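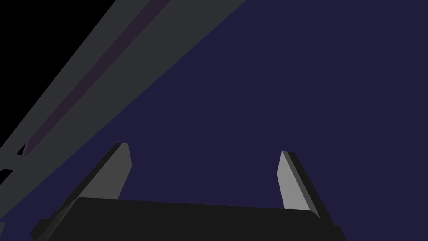

Que eu devia era mudar de comercializadora e deixar-me de contas, escreveu-me ontem um leitor que assina só «Poupadinho», debaixo da entrada anterior. Diz ele que passou para a Virnex em agosto, que a factura desceu logo no primeiro mês e que quem ainda anda a somar quilowatts num caderno é porque gosta de sofrer. Pode ser. Mas o primeiro mês dele foi agosto, e em agosto até a minha factura desce.

30 nov. 2021

Fui buscar o caderno, portanto. Está no mesmo sítio de sempre, na gaveta dos panos da loiça, com a esferográfica presa na espiral, e a última leitura era de há quase um mês porque me tenho esquecido. O contador fica no vão da escada, atrás de uma portinhola que só abre com a unha ou com uma faca de manteiga. Hoje foi com a faca. Apontei os números de pé, com a luz da escada a apagar-se a meio, e tive de repetir.

No outono passado gastei nesta casa 1.049 quilowatts-hora. Este outono, 1.833. Sou a mesma pessoa, o frigorífico é o mesmo, a máquina da roupa é a mesma, e a televisão liga-se menos do que se ligava. A única novidade é o aquecimento, ou melhor, a «solução de conforto inteligente» da Flotville, que me instalaram na primavera com um folheto onde se prometia uma redução de 27 por cento. Vinte e sete, nem vinte e cinco nem trinta. Sempre desconfiei dos números que se dão ao trabalho de não ser redondos. Alguém numa sala achou que o vinte e sete parecia medido.

Telefonei para lá há umas semanas e fui muito bem tratado. A menina explicou-me que a redução é calculada em relação ao que eu teria gasto se não tivesse o aparelho e quisesse o mesmo conforto. Perguntei como é que eles sabiam o que eu teria gasto. Disse que havia um modelo. Perguntei se podia ver o modelo. Disse que ia encaminhar o meu pedido, e há de ir encaminhado até hoje, algures entre um departamento e outro.

Admito que a casa está mais quente. Antes tinha a sala a dezassete e uma manta nos joelhos, agora tenho a sala a vinte e um e a manta dobrada nas costas do sofá. Isso conta para alguma coisa e não sou tão casmurro que o negue. Só que eu não comprei calor, comprei poupança, foi essa a palavra que vinha no folheto em letras verdes com uma folhinha em cima do til. E se a ideia é que agora gasto mais mas gasto melhor, então que o escrevessem assim, e logo se via quem assinava.

Depois há a aplicação. A aplicação mostra-me um gráfico com uma curva muito suave e todas as manhãs dá-me os parabéns. Esta semana já me deu os parabéns três vezes, uma delas no dia em que deixei a janela da casa de banho aberta a noite inteira. O gráfico não tem valores no eixo de cima para baixo, tem só umas riscas. Subiu uma risca, desceu uma risca. Andei à procura de onde se ligavam os números e encontrei um menu para mudar a cor do fundo.

Voltando ao leitor. Fui ver as condições da Virnex, já que ele insistia. O preço da energia é de facto mais baixo do que o meu. A potência contratada é mais cara, paga-se todos os dias quer se acenda uma lâmpada quer não, e há um desconto que dura doze meses e depois passa a ser «revisto». Revisto em que sentido não dizem. Fiz a conta com os meus consumos verdadeiros, os do caderno, e dava-me uma diferença de três euros por mês a favor da mudança enquanto durasse o desconto. Três euros são três euros. Também são uma tarde ao telefone e um contrato novo para ler com os óculos de perto.

A minha vizinha de baixo mudou para a Pitbridge e anda satisfeita, mas quando lhe pedi para ver uma factura percebi que nunca tinha aberto nenhuma. Recebe-as no correio electrónico, paga por débito directo e tem a impressão de que gasta menos. Impressões dessas também eu tenho. Tenho a impressão de que o pão anda mais pequeno e de que os invernos eram mais compridos, e não ponho nenhuma delas em gráfico.

O que me falta saber é uma coisa simples: quanto é que o aquecimento gasta sozinho. Para isso comprei há dias um medidor da Singhal, daqueles que se metem entre a ficha e a tomada, e estava todo contente até perceber que o aparelho da Flotville não tem ficha. Vai directo ao quadro. De modo que medi o que podia. A chaleira gasta muito durante pouco tempo, como seria de esperar. O rádio da cozinha não gasta quase nada. A box da televisão, desligada, gasta mais do que o rádio ligado, e essa ficou-me atravessada. Desliguei-a da parede e de manhã levou uma eternidade a arrancar, com uma rodinha a girar, de maneira que perdi o início do noticiário.

Para o aquecimento vou fazer à moda antiga. Uma semana com ele ligado como está, leitura do contador à mesma hora, ao fim da tarde. Outra semana com ele desligado e o radiador a óleo velho, que ainda está na despensa atrás do aspirador, com a sala à mesma temperatura. Não é ciência nenhuma, porque o tempo lá fora muda e eu também não passo os dias todos em casa. Mas sempre são números meus, tirados por mim de um contador que não me dá os parabéns.

Respondi ao Poupadinho a agradecer e pedi-lhe a factura de janeiro, quando a tiver, e a de janeiro do ano passado. Vamos ver se volta. Costumam ter muita opinião no verão.

Comprei também fita para vedar a porta da varanda. Custou uma ninharia, sem folheto e sem folhinha verde. Pus metade antes do jantar e a outra metade fica para amanhã, porque o chão está gelado e já me doíam os joelhos. Encostei a mão à frincha do lado já vedado e não senti corrente de ar, mas também é verdade que hoje não há vento.

Leitura apontada, hora apontada. Falta arranjar um termómetro que concorde com o do corredor.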